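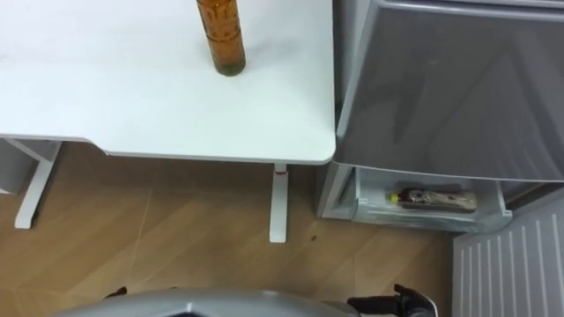 1/ Notes on storing bottled tea in a fridge. I look after the drinks for a shared workroom and have rearranged the bottom drawer enough times to have opinions. Thread.

2/ The room has a desk, a fridge and not much else I'd call kitchen equipment. The fridge has a big upper door and a pull-out drawer below. The upper part belongs to people's lunches. Drinks go in the drawer.

3/ Lay bottles down. A standing bottle in a low drawer catches its cap on whatever is above when you push the drawer shut. You can usually feel it. If the drawer stops short, don't lean on it. Pull it back out and look.

4/ Caps all face the same way. In our drawer that's to the left on one run and I keep it that way, labels up. Alternating neck to base fits more in, and then you have to lift two bottles to read one label. I tried it for most of March last year and went back.

5/ Sealed bottles only. An opened bottle lying on its side is relying on how well the last person did up the cap. Opened ones go in the upper compartment, upright, with initials on them. Bethel Tesfamariam does hers on masking tape folded over at one end so it peels off clean. I've copied this.

6/ Load from the desk. Put the bottles down on the desktop first, sort them there, then open the drawer once. Opening it once per bottle lets the cold out and takes longer. With the desk next to the fridge there's no walking involved.

7/ Keep them near the fridge end of the desk and well clear of the working end. Sofia Teixeira once put a full bottle through a keyboard at the other end and the keyboard did not recover.

8/ Cap colour is the fastest sort. The teas look much the same through the plastic, so I go green cap, yellow cap, and read the label only if the caps match. It won't carry over from one maker to the next. Check the first bottle of any new kind before trusting it.

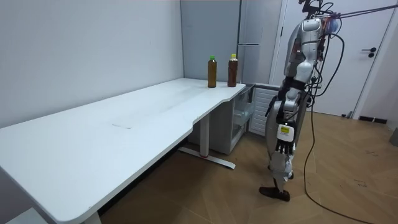
9/ Temperature. I keep a cheap fridge thermometer in the drawer and read it in the morning before anyone has opened anything. Ours takes a fair while to settle after a restock, so a reading at lunch tells you very little. Move the dial one step, wait a day, read again.

10/ Put room-temperature bottles at the back and bring the cold ones forward. Everyone takes from the front. If you load the front, people get warm tea and the old stock never moves.

11/ The limit for our drawer is 15 bottles lying down. I have had 20 in there. It closed, but the ones at the bottom could only be reached by unloading the ones on top, and people just left them. Now the surplus stays in the carton on the storeroom shelf.

12/ Clear plastic drawers are good for seeing what's left and bad for looking clean. Tea dries to a brown film. Lift the bin out if yours comes out, wash it in lukewarm water with a drop of dish soap, rinse, dry it properly with a cloth. Don't use the green side of the sponge. It hazes the plastic and the haze is permanent.

13/ Wipe the runners while the bin is out. Crumbs in the runners are the usual cause of a drawer that sticks halfway. A dry toothbrush gets them.

14/ Desk surface: condensation leaves rings on white tops if there's any dust about. Damp cloth, then dry cloth, same day. Older rings came off ours with bicarb paste and light rubbing. Try it on a corner first.

15/ Floor next. Wood-look planks don't like standing water in the joints. If a bottle goes over, blot before you mop, and work along the plank. I keep an old towel on a hook for this.

16/ Someone asked about bottle racks. I looked at two. Both were made for wine and too wide in the cradle, so a slim tea bottle rolls about in them. A folded tea towel on the bottom of the drawer does the same job and goes in the wash.

17/ Restock is whenever the front row is down to its last two. I'll add the drawer's inside measurements once I've found the tape measure.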